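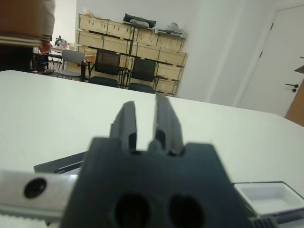 In Defense of the Box It Came In
Beril Gökçe

I own 59 empty boxes. I know the number because my sister counted them when she stayed over in November, and she read it out to me at breakfast in the voice of a doctor with results.

They aren't big boxes. Big boxes I can let go of like anyone else, flattened and tied with string and left at the curb. The ones I keep are the small stiff kind that gadgets and good pens and wristwatches come in, with a tray inside shaped to the exact thing they were sold with. The lid sighs on its way down. The walls are thick enough to build a shed with. I once bought a Flostside travel clock for the box, and gave away the clock.

The accepted view on this is that I have a problem. Every book about tidying has a page on packaging, and the page always says to recycle it the day it arrives. A box is not the product, says the book. You would never keep the shell of an egg. I have thought a lot about the egg and I don't believe the author has ever tried to return one.

My own case begins with a pair of Turunen headphones. They died after five weeks and the store was perfectly happy to take them back in the original packaging. I had the original packaging. I had the little twist of wire that had held the cord. The young man at the counter looked at the twist of wire for quite a long time, and then he gave me my money, and I believe he would have given me his own. 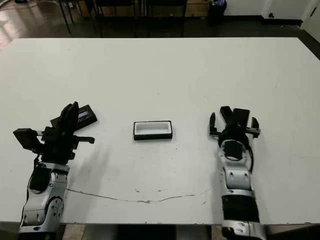 Page last changed: November, 4:40 p.m.

Since the first version of this piece went up I've had letters. Most of them say the same thing, which is that a shoebox full of drawer junk is also a box and costs nothing. Fine. But look at a small box with black walls and a white inside, lid gone, on a big bare stretch of white tabletop. Now try to put something else in it. Rubber bands look ashamed of themselves in there. Paper clips look like they broke in. A fitted box with the wrong thing in it is sadder than an empty one, so I keep mine empty, which my sister says is the whole problem stated in one sentence.

She has a point about the space. I worked out that my boxes take up the top shelf of the hall closet and most of the bottom of the wardrobe, and that I'm paying rent on both. My rent is $1,611. I started to figure out what share of that goes to housing air and I stopped when the share got to be more than my phone bill.

What I can't get past is how good it feels to put a thing back. Taking a thing out of its box is overrated. There are people who film themselves doing it and other people who watch, and I've watched too, and by the end there's always a heap of film and foam on the table and somebody saying "so, yeah." Putting back is better. You hold the thing at a slant above its tray, you find the corner, you try it the wrong way around because you always try it the wrong way around, and then it drops and sits flush and the world has one less loose object in it. Loading a dishwasher doesn't come close. Loading a dishwasher is an argument with bowls.
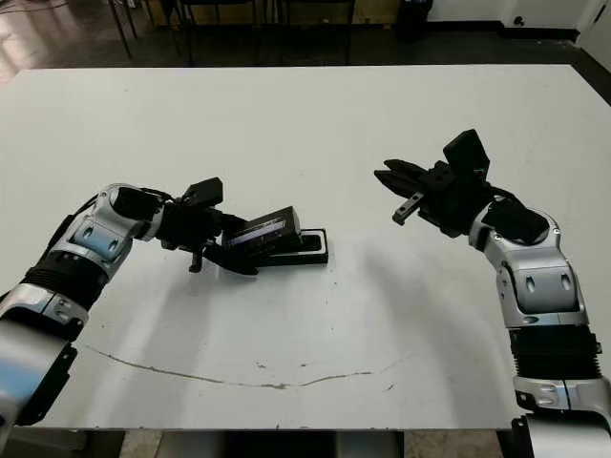 A black tray and a black case, or something like one, over it, at the slant.

It works for anything with a base. My neighbor has a Fovska label maker that lives in a holder on her desk, and I've caught myself lifting it out while she makes coffee for the pleasure of setting it back. She has noticed. She now leaves it out for me, lying on its side by the phone, the way you'd leave a ball out for a dog.

There's a resale argument as well, and people expect me to lead with it. A used Urness camera went for $551 without its box last spring and another went for $865 with one, and I won't pretend I didn't read both listings to my sister over the phone. She asked how many of my things I'd ever sold. I said the market wasn't right.

I've agreed to some terms. Any box whose contents I no longer own goes. That took out 14, including the clock's, and I was braver about it than anyone expected. Any box that still has its thing stays until the thing dies, and then I get one week. My sister wanted the week taken out and I wouldn't sign.

The headphone box went back to the store with the headphones in it, of course. The replacement pair came in a cardboard sleeve with a paper loop. I've kept the sleeve flat behind the dresser, where it doesn't count.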